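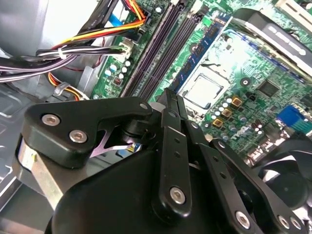 07/01/2021. Second walk round the Grerberg building with Svetozár Dvořáček, mostly the stairwell and the two end walls on the ground floor. The bracing drawings show 4 fixings per plate on the east side. We could only get at one plate, behind the ceiling tiles, and it matches. The older wall ties are the weak part. I want small angle brackets held with hex-socket screws for the trial piece, same sort of thing as the black bracket in the photo but a good deal bigger, so we can take it apart between loadings.

Tie spacing on the drawing is 200 mm. Svetozár measured the same on site wherever the plaster was off. West wall not checked - locked store, key is with Hrnčiar.

Bench test on the sample tie, after lunch: loaded in steps, held at each one, no slip up to step 8. Stopped there as the packing under the left foot had started to creep. Repeat with steel packing.

Wiroj Thaweesak rang about moving people out. His view is that the 50 desks on the first floor should go before any ceiling work, even if the rating comes back better than we expect. I agree. Bridura can take them but want the list by floor.

To do:
Get key for west store
Order steel packing
Send tie readings to Wiroj
Ask Sterkodine for the old foundation drawings again - still only have sheet one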